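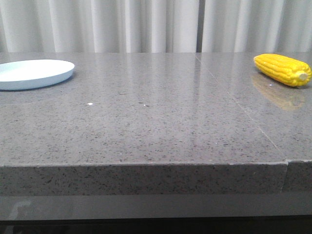
A plate and a toy corn cob on a stone counter.

Rules for Kitchen Robots

Picking up a toy and putting it on a plate is easy for you. A robot has to learn it, and the people who teach it follow safety rules.

At Clollach, a robot workshop, Lucyna Kurek wrote the rules on one page. They hang next to the door.

Clear the counter first. Only the things for the job stay out.

Use toy food for practice. Real corn gets squashed, and then someone has to mop.

Stay behind the line on the floor while the arm is moving. Grown-ups have to do this too.

Know where the stop button is. It is big and red, and anyone may press it. You will not get in trouble for pressing it by mistake.

Go slowly. A new job starts at the lowest speed and stays there until the robot has done it 400 times.

Write down what went wrong. Nnamdi Tijani keeps the notebook. If the robot drops something, he writes what it was and where it fell.

Word to know
Standard: a rule that many people agree to follow in the same way.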